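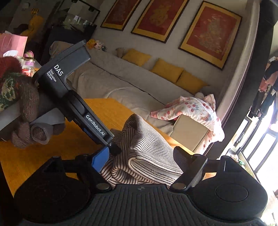
A folded piece of striped fabric.

Jumbridge residents have until Sunday to sign up for the town's household textile collection, which moves this year from the old bus depot to the Stondari hall on Yang Street.

The town took in 893 bags of used sheets, towels and curtains last time, up from 600 the year before. Vestulix, the firm that sorts the material, says almost 42 percent of it was good enough to be used again as it was. The rest was cut into wiping cloths or shredded for padding.
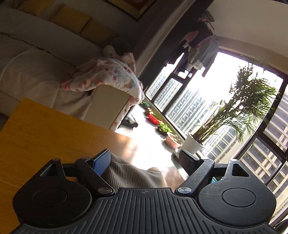 A living room beside a bright glazed balcony.

Home pickup is open to people in apartments without an elevator. There are 117 pickup slots, and each household may put out up to four bags. Bags should be tied and left inside the front door of the building by 8 a.m. – drivers will not go up to individual floors.

Towels and bed linen should be clean and dry.

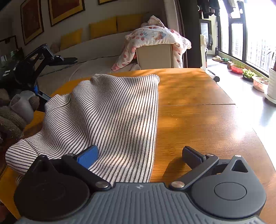
Pillows, duvets and rugs are not accepted and will be left behind. Anyone who misses the sign-up can still bring bags to the hall between 10 a.m. and 3 p.m. on collection day. Parking is at the rear, off the mill road.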